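# Section 2: Cooking Rice in the Vamstead Cooker
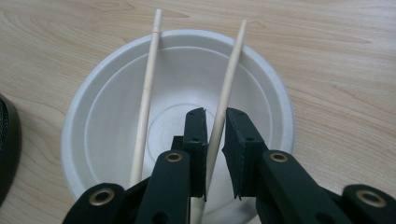
Rice must be measured and rinsed before the inner pot is placed in the cooker. Use the cup supplied with the appliance, as the water lines in the pot are marked for that cup only. One level cup of dry rice makes roughly 2 servings. Cooked rice may be served in any bowl suitable for hot food, and a round white bowl with a pair of wooden chopsticks laid across it is enough for a single place setting. Chopsticks are not supplied.

1. Rinse the rice in a separate container until the water is nearly clear.
2. Drain the rice and transfer it to the inner pot.
3. Add cold water to the line that matches the number of cups used.
4. Wipe the outside of the pot dry and lower it into the housing.
5. Close the lid until the latch clicks.
6. Select **White** or **Brown** and press **Start**.
7. When the tone sounds, leave the lid closed for 10 minutes, then loosen the rice with the paddle.

**Note:** Program 21 (Quick) is intended for white rice only. Brown rice cooked on this program will remain firm at the center.

**Note:** The Kornuvine steaming tray may be fitted above the rice – see Section 3 for vegetables and fish.

**Caution:** Steam leaves the vent throughout cooking. Keep hands and face away from it, and do not cover it with a cloth.

**Caution:** The cooker draws 1000 watts. Do not connect it to an extension cord.

If the display shows code 101, unplug the cooker, allow it to cool and check that the pot is seated evenly. Should the code return, contact Seixas Customer Service, attention Amerley Tetteh.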